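Branlow School Board Records

A plain-text collection of public school board documents from the Branlow district

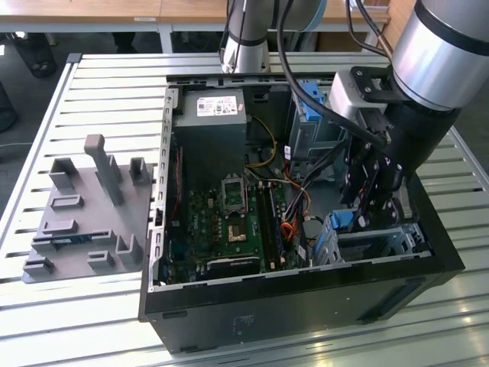

Desktop tower on its side with the side panel off, robot arm reaching into the case.

Status: version 3, released in February
Maintained by: the Ornero records group

Contents

This release holds 2210 text files taken from the public records of the Branlow school board. Of these, 119 are meeting minutes. The rest are agendas, public notices, personnel reports, policy drafts and letters that were read into the record. All of it was published by the board before we collected it. We did not request closed-session material and none is included.

The collection was put together for people who cover or study local school government: reporters, parents, researchers and anyone who wants to search board business without opening one scanned PDF after another.

Layout

minutes/ - approved minutes, one file per meeting
agendas/ - agendas as posted, including amended versions
notices/ - special meeting notices, bid notices, hearing notices
personnel/ - monthly personnel reports as attached to the agenda
policy/ - first and second readings of board policies
letters/ - correspondence read aloud or entered into the record
index.csv - one row per file

File names start with the year and month, then the type, then a short title. An amended agenda keeps the name of the original with "-am" added at the end. Both versions are kept.

Fields in index.csv

file: path from the top folder
type: the name of the folder the file is in
meeting: regular, special, work session or hearing
start: time of day the meeting was called to order, if the document gives it
pages: pages in the source document
source: pdf-text, pdf-scan or paper
checked: yes or no

The start field is blank for most notices and letters. Regular meetings are usually called to order at 6:30 p.m., but we did not fill that in where the document was silent.

How the text was made

Documents with a text layer were extracted directly. Scans and paper copies went through OCR with Trustine, using its default English settings. After that we ran a small script that joins words split at line ends, removes repeated page headers and puts the roll call on its own lines. The script is in tools/ and can be run again on the raw output in raw/.

Files marked "checked: yes" were read against the source from start to finish. All of the minutes were checked. Most of the personnel reports were not, and salary figures in them should be compared with the original before they are quoted.

Known problems

Tables in the personnel reports often lose their columns. Names and amounts are all there, but a stipend may end up on the line below the person it belongs to.

Handwritten changes on paper agendas were typed in by hand and put in square brackets. A few could not be read and are marked [illegible].

The board changed how it numbers resolutions partway through the collection. There is no clean way to sort them by number alone - sort by file name and use the resolution number as a label.

Executive sessions appear only as the motion to go in, the stated reason and the time the board came out. That is how the minutes record them.

The Dierckx Elementary building hearings were posted as 4 separate documents with overlapping pages. We left them as they were, so a search will return some passages twice.

Names and privacy

Board members, administrators and staff named in public documents are left as printed. Home addresses of speakers in public comment were removed, along with student names, even where the board had published them. Removed text is replaced with [address] or [student]. If you find one we missed, please report it and we will fix it in the current release without waiting for the next one.

Using the files

Text is UTF-8 with Unix line endings. The index opens in any spreadsheet program. No special software is needed.

You may copy and share the collection freely. When quoting, please cite the board document itself, with the meeting type and month, and mention this collection as the place where you found it. The approved, signed minutes held at the district office are the official record. Where our text and theirs differ, theirs is right.

Changes in version 3

Added the policy folder
Split letters out of notices
Corrected vote counts in minutes where OCR had read "aye" as "eye" or dropped it
Added the checked field
Restored the last page of several agendas that had been cut short

Reporting errors

Open an issue with the file path and the line that is wrong. If you have a better copy of a document, attach it.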